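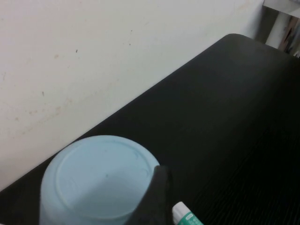 **Incidencia:** el dedo de la pinza se queda apoyado contra el vaso y el brazo se para
**Equipo:** puesto de mesa Cotar, celda junto a la pared
**Abre:** Aisyah Hartono
**Atiende:** Pavithra Sastry (soporte Wuletgate)
**Estado:** cerrada, con una tarea pendiente

---

**Aisyah Hartono, 9:40**

Hola, buenos días, y gracias de antemano por la paciencia, que ya sé que es la segunda vez que os escribo este mes.

Os cuento. Tenemos el brazo haciendo la tarea de siempre: coger el vaso azul claro, apartarlo y dejar sitio para el resto del material de escritorio. Hasta ahora iba estupendamente. Esta mañana, en cambio, el brazo baja, arrima el dedo al lado derecho del vaso y ahí se queda. Ni cierra, ni sube, ni vuelve a la posición de reposo. A los 20 segundos salta el aviso de tiempo agotado y toca rearmarlo a mano.

Lo que más me preocupa es que en el panel la pinza sale como «abierta y libre» mientras yo la tengo delante con el dedo pegado al plástico. Si el sistema cree que no está tocando nada, no me quedo tranquila dejando a la gente trabajar cerca, así que de momento he pulsado la seta y he puesto un cartel.

La imagen de la cámara de muñeca es de uno de los bloqueos. Se ven el vaso, el dedo encima de parte del borde y la barra de pegamento a la derecha, tumbada sobre la mesa. Si necesitáis el registro completo os lo paso, aunque pesa lo suyo.

Un abrazo,
Aisyah

---

**Pavithra Sastry, 10:15**

¡Hola, Aisyah! No te disculpes, por favor, que para eso estamos, y además has hecho muy bien en parar con la seta. Déjala pulsada hasta que te diga, y si alguien tiene que meter la mano en la celda, que corte también la alimentación del brazo desde el cuadro.

Mándame el registro, sí, aunque sea grande. Y mientras lo subes, cuéntame un par de cosas:

- ¿Habéis cambiado los dedos de la pinza, o solo los habéis limpiado?
- ¿Se ha movido la mesa con respecto a la pared?
- ¿El fallo sale también si retiráis la barra de pegamento?

Te lo pregunto porque en la imagen la barra queda bastante cerca del dedo, que está entre ella y el vaso, y me gustaría saber si el planificador la está contando como obstáculo al cerrar.

---

**Aisyah Hartono, 11:05**

Subido ya. Te contesto por orden:

Los dedos los cambió Fikri (Fikri Latuheru, del turno de tarde) ayer a última hora, porque los viejos tenían la goma muy gastada. Son del mismo modelo, o eso dice la bolsa. La mesa yo juraría que no se ha movido, pero tampoco tenemos marcas en el suelo, así que no pongo la mano en el fuego. Y sin la barra no lo he probado todavía, quería hablar contigo antes de rearmar nada.

---

**Pavithra Sastry, 12:20**

Gracias por la rapidez. He estado mirando el registro con Azlan Liew, que conoce la parte de pinza mucho mejor que yo, y creemos que vamos bien encaminados.

La pinza da su apertura en cuentas de codificador. Con los dedos anteriores, la posición de apertura total guardada era 2596. Durante el bloqueo de esta mañana la lectura se queda clavada en 1704, y el controlador sigue usando la referencia antigua para decidir si hay contacto. Dicho de otra forma: el umbral de contacto está calculado para unos dedos que ya no están montados. El brazo empuja de lado y espera un permiso para cerrar que no llega nunca.

Eso explicaría el «libre» del panel. Lo que no nos explica es por qué el dedo llega tan pegado al vaso, porque la aproximación debería dejar hueco a cada lado. Ahí sospechamos de la posición de la mesa o del punto de herramienta.

Con la celda despejada y nadie dentro, ¿podrías hacer esto?

1. Retira el vaso y la barra de pegamento.
2. Suelta la seta y rearma en modo manual, a velocidad reducida.
3. Lanza `Calibrar pinza > Dedos nuevos` y espera a que termine los dos recorridos.
4. Lleva el brazo al punto de referencia de la mesa y anota el desvío que marca la pantalla.
5. Vuelve a pulsar la seta y escríbeme.

No pases a automático todavía, aunque la calibración salga en verde.

---

**Aisyah Hartono, 13:10**

Hecho, con Fikri al lado, que ha venido antes de su hora el pobre porque se sentía culpable (le he dicho que de culpable nada, que la hoja de cambio de dedos no menciona la calibración por ningún sitio).

La calibración ha terminado sin errores. El desvío en el punto de referencia es de 2 cm hacia la pared. ¡Así que la mesa sí se había movido! Fikri cree que la empujó con la cadera al apretar los tornillos.

---

**Pavithra Sastry, 13:35**

¡Pues ya tenemos las dos mitades! Dile a Fikri de mi parte que esto lo hemos visto en más sitios, que la hoja es nuestra y que la culpa, si hay que repartirla, nos toca a nosotros.

Recolocad la mesa hasta que el desvío quede dentro de tolerancia y haced marcas en el suelo, con cinta basta. Después, una tanda en manual solo con el vaso, otra con el vaso y la barra, y si las dos van bien, automático con alguien mirando desde fuera.

En paralelo, Azlan ha abierto una petición interna por lo del panel. Un brazo parado por tiempo agotado debería salir como «estado desconocido», sea cual sea la lectura de la pinza.

---

**Aisyah Hartono, 16:50**

Perdona la tardanza, hemos tenido visita de Krishnan y no he podido sentarme hasta ahora.

Mesa en su sitio y marcada con cinta. La tanda con el vaso solo, perfecta. La tanda con la barra también, salvo una vez en que el brazo se lo pensó casi 20 segundos antes de cerrar, pero cerró y no saltó nada. Te dejo ese trozo del registro por si os dice algo. En automático llevamos toda la tarde sin bloqueos y el panel marca contacto cuando toca.

He quitado el cartel, pero he dejado puesta una nota para que el próximo cambio de dedos no se dé por terminado sin calibrar.

---

**Pavithra Sastry, 17:15**

Qué alegría, Aisyah. He mirado el trozo de la espera larga: el planificador descartó varias trayectorias por cercanía a la barra y acabó encontrando una buena. Es lento, aunque no es peligroso. Si os molesta en el día a día, separad un poco más el pegamento del vaso al preparar la mesa y lo notaréis enseguida.

Cierro la incidencia con este resumen:

- **Causa:** cambio de dedos sin recalibrar la pinza, sumado a un desplazamiento de la mesa.
- **Solución:** calibración de dedos nuevos, mesa recolocada y marcada.
- **Pendiente (Wuletgate):** corregir el estado que muestra el panel tras un tiempo agotado. Lo lleva Azlan Liew.
- **Documentación:** Ratih Pillai añade el paso de calibración a la hoja de cambio de dedos y os enviará la versión nueva en junio.

Si vuelve a aparecer «libre» con el brazo parado, seta y me llamas directamente, sin pasar por el formulario.

Un abrazo grande para ti y otro para Fikri.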